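第7章　双腕グリッパキットの評価と導入

本章では、市販の双腕グリッパキットを題材に、製品の仕様を読み、借りて試し、導入の可否を決めるまでの手順を扱う。

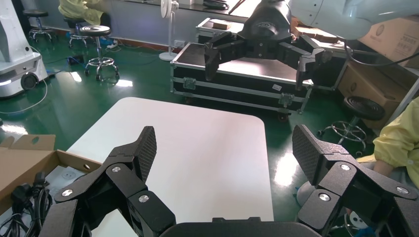 買う前に調べたことより、箱を開けてから調べたことのほうがずっと多かった、という感想を聞いたことがある。カタログの数字はどれも正しかったが、自分の作業に必要な数字が載っていなかったのだという。この感想には、評価の段階で済ませておくべき作業がいくつか含まれている。カタログは製品の性質を製造者の測り方で述べたものであり、利用者の作業について述べたものではない。両者を結びつける作業は利用者の側に残る。

7.1　本章で扱う製品

例として取り上げるのは、Drellumeck社の双腕キット「Jaltura」である。アーム2本、二指グリッパ2個、手首用の小型カメラ、制御用コンピュータ、架台で構成され、研究室や小規模な組立工程での利用を想定して販売されている。グリッパのみを単体で購入し、手持ちのアームに取り付けることもできる。その場合は取付板と通信変換器が別売りになる。

同じ用途の製品として、Plitardale社の貸出サービスがある。こちらは機器の所有権を移さず、保守を含めた月額契約とする方式で、契約期間中に故障したグリッパは同型の品と交換される。本章では主にJalturaについて述べ、費用の比較が必要なところでPlitardaleの方式に触れる。

前章までに学んだ座標系、把持力、可搬質量の定義はそのまま用いる。記憶があいまいな読者は、先に第3章の用語表を見ておくとよい。

7.2　仕様表を読む

Jalturaの仕様表には、アームの最大到達距離が636 mm、グリッパの最大開き幅が64 mmと記されている。二つの値は意味合いがかなり違う。

到達距離は、アームの根元から手首のフランジ面までを測った値である。グリッパを付ければ指先はその先に出るが、その分だけ手首にかかるモーメントも増える。また、最大到達距離の付近では肘がほぼ伸びきり、指先の向きを自由に選べなくなる。真上から物をつかむ作業では、使える範囲は仕様値より内側に縮む。どの程度縮むかは架台の高さと作業面の高さの差で決まるため、仕様表からは読み取れない。

開き幅は、左右の指先の当て板の間隔を、最も開いた状態で測った値である。対象物の幅がこれより小さければつかめると考えがちだが、実際には接近時の余裕が要る。対象物の位置に誤差があるとき、余裕がなければ指先が対象物の上面に当たる。位置の誤差が左右どちらにも出るなら、対象物の幅に誤差の2倍を加えた値が開き幅を下回っていなければならない。

多関節のリンクで開閉する指では、もう一つ確認する点がある。平行に開閉する機構と、開くにつれて指先の面が傾く機構とでは、同じ開き幅でも対象物への当たり方が異なる。図7.1のグリッパは角ばったリンクの先に滑り止め模様の入った当て板を備えた二指型である。この種のグリッパを評価するときは、カタログの正面図を一枚見るだけで済ませず、全開、中間、全閉の三つの状態について指先の向きを確かめる。

7.3　設置場所を調べる

設置場所の調査は、仕様表の確認と並行して行う。調査の項目は次のとおりである。

作業台の面。光沢のある白い天板は照明を映し込み、手首のカメラで見たときに対象物の輪郭が失われることがある。床に光沢がある場合も、カメラが床まで写す姿勢では同じことが起こる。つや消しのマットを敷くか、照明の角度を変えるかを、試用の前に決めておく。

両腕の干渉。双腕の作業では、一方の手首のカメラにもう一方のグリッパが入ることが多い。対象物の認識に画像を使う場合、相手側の腕を画像から除く処理が要るかどうかを販売元に確認する。Jalturaではこの処理が標準のソフトウェアに含まれるが、単体のグリッパを購入した場合は含まれない。

配線。アームの外側に沿わせるケーブルは、手首を回したときに輪になって張り出す。張り出した輪が周囲の物に掛からないかは、手首の回転を限界まで動かして見る。床を通るケーブルと電源タップは、人の通り道から外す。

人の立ち位置。操作者、補助者、見学者の位置を図面に書き込み、アームの動作範囲と重なるところに印を付ける。椅子の置き場所も同じ図に書く。キャスター付きの椅子は位置が変わるので、動作範囲の外に置き場を定めて床に表示する。

保管。運搬用のケースと付属品の箱は、返却や修理に備えて残しておくことになる。置き場所を取るものなので、初めから面積に入れておく。

7.4　試用期間の使い方

Drellumeck社はJalturaについて14日間の試用を認めている。到着日と返送の準備にかかる日を差し引くと、測定に使える日数は見かけより少ない。試用が始まってから計画を立てるのでは間に合わないことが多い。

最初に行うのは、受け取った品の確認と、電源投入から非常停止までの手順の確認である。非常停止は、アームが止まっているとき、低速で動いているとき、グリッパが物を保持しているときの三通りで試す。保持中に停止させたとき、指が物を離すのか保持し続けるのかは機種によって異なり、設定で変えられるものもある。

続いて、自分の作業から対象物を選ぶ。販売元が用意した見本の部品では、自分の作業についての結論は得られない。つかみやすい物と、つかみにくいと予想される物を両方含める。薄い板、小さな木片、滑りやすい袋、柔らかいケーブルなどは、当て板の材質や指の形の違いが出やすい。

連続運転の試験には、合計で30時間近くを見込む。短い試験では、関節部のねじの緩みや当て板の摩耗、モーターの温度上昇による把持力の低下が表れない。記録は運転時間、停止の回数、停止の理由、操作者が手を出した回数について残す。操作者が物の位置を少し直しただけの場合も、手を出したものとして数える。この記録を省くと、見かけの成功率が高くなり、無人で運転したときの値と合わなくなる。

7.5　費用の比べ方

購入と貸出を比べるとき、本体価格と月額料金だけを並べても比較にならない。購入の側には、設置、教育、消耗品、修理中の停止による損失が加わる。貸出の側には、契約の最低期間、返却時の原状回復、改造の制限がある。Plitardaleの契約では、当て板の交換は利用者が行ってよいが、指のリンクに穴を開けるなどの加工は認められない。指先の形を工夫しながら使う研究室では、この制限が料金以上に重くなる場合がある。

Jalturaの当て板は左右一組で販売され、片側だけの購入はできない。摩耗は片側に偏ることもあるが、厚みの違う板を組み合わせると把持の中心がずれるため、交換は左右同時に行う。

7.6　本章の進め方

次節からは、Selvanayagam製作所の小物仕分け工程を例に、要求仕様書の作成から始める。この工程では、形の異なる部品を作業台から取り上げ、左右の手で持ち替えて箱に収める。持ち替えがあるため、双腕を必要とする理由がはっきりしており、単腕の機器と比べる際の基準も立てやすい。

読者は、自分の身近にある作業を一つ選び、対象物の幅、質量、置かれ方、許される位置の誤差を書き出してから次節に進むこと。書式は自由だが、測った値と推定した値は区別しておく。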